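Girkness Users Board > Faults and Failures > Head camera tilts over and stays there after a soft stop

ropewalk_jen
Hi all, long-time reader, not much of a poster. We run the two-armed Girkness model in simulation first and then on the real machine, and I have a problem on both sides that I can't get to the bottom of. When I trigger a soft stop with the arms raised, the head rolls to one side and stays rolled. The arms hold just fine. When I resume, the whole thing carries on with its view crooked as if nothing had happened, no warning, no fault light, only a line in the log that says "event 452, posture restored." Well, it wasn't restored!

On the real one this ended with the right gripper coming down on the edge of the bench instead of the tray. Low speed, and my hand was a good way off, but I didn't enjoy it, and I have kept the guard door shut ever since. Has anybody met this? I'm on controller release 328 with the Vaher neck joint, the older one with the separate brake.

oldbelt
Hello Jen, and welcome to the posting side of things. I'm glad your hand was nowhere near it. I had the same neck joint for a couple of years and I was fond of it, but the brake on that thing is slow to bite. If power drops to the neck before the brake has closed, the head sags to whichever side the cable bundle is pulling. Mine always went left. I ended up re-routing the bundle through the back of the collar with some slack in it, and that cured most of it, though I never trusted it with anything delicate again.

Check the brake first, is my advice. Everything else is downstream of it.

mill_lane_sim
I'm going to disagree with oldbelt, with respect, since you've helped me out of more holes than I can count. Jen says it happens in simulation too. There is no cable bundle in the simulator and no brake pad to wear out. If both sides do it, then it has to be something they share, and what they share is the controller.

I've been able to get it here this morning on the living room setup, with the small parts laid out on the white surface. I ran it up to the reach, stopped it with both grippers raised, and resumed. The floor and walls in this view all run on the diagonal, and the landscape picture on the wall has gone over with them. 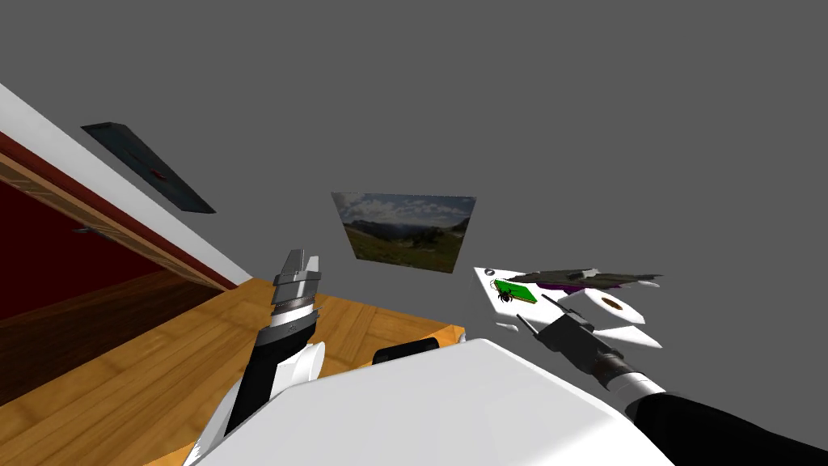

Does a soft stop cut power to the neck?

Only on the older Vaher joint, where the neck shares a supply with the lights and loses it 300 milliseconds after the stop; the arms are on their own supply and keep holding.

ropewalk_jen
Thank you both, that's more than I'd worked out in a week of fussing with it. The supply timing would explain the real machine very nicely. But mill_lane_sim, does the simulator model that supply at all? I had assumed it didn't, and now I feel a bit silly for never looking.

mill_lane_sim
Don't feel silly, I had to go digging for it. It does, after a fashion. There's a setting called neck hold in the robot file, and if it's off, the neck goes limp for a moment on every stop. What bothers me more is what happens next. The controller saves the neck position after the sag and treats that as the one to return to. So "posture restored" is true as far as the software is concerned. It restored the wrong one.

oldbelt
All right, I'll give you the second half of that. Saving the position too late is a software fault and I won't argue it. I still say the sag itself is mechanical on a real robot, and a new release won't tighten a tired brake. I've seen a head drop with the software doing everything properly. Both of you, please look at the brake anyway – it takes ten minutes with the collar off.

guston_nights
Evening, everybody. We run 6 of these at the Guston site, and we had this trouble back in March. The people at Brarnham who service ours had us do two things. One was to turn neck hold on. The other was to make resume refuse to run until the head has gone back to its home position and been checked against the marker on the bench. It adds a few seconds to every restart and the night crew grumbled plenty, but we haven't had a gripper land in the wrong place since.

I wouldn't run it near people without that second part. Neck hold on its own only makes the fault rarer, and a rare one is the sort you stop watching for.

mill_lane_sim
I think making everybody home the head on every resume is heavy-handed, to be fair. In simulation it would slow my batches terribly. Couldn't you just compare the neck angle before and after the stop, and only go home if they differ?

guston_nights
You could in simulation, and I'd probably do the same. On ours the encoder is on the motor side of the neck, so if the coupling slips, the numbers agree with each other and the head is still crooked. That's why we use the marker. I'm happy to be called heavy-handed about it!

ropewalk_jen
Quick update for anybody who finds this later. Neck hold was off in my file, on both sides, and I must have copied it over from one to the other when I set things up. With it on, the simulated head stays level through every stop I've tried so far. On the real machine it still drops a little, and oldbelt, you may take a bow – the brake pad is worn right down on one side. A new one is ordered. I'm adding the marker check as well, and the guard door stays shut until all of it is in and tested.

oldbelt
I'll take half a bow. When the pad comes, put a dab of paint across the collar and the neck before you tighten up, so you can tell at a glance whether it has moved. And let us know how you get on with the cable bundle, I have a drawing of my routing somewhere and I'll dig it out if you'd like it.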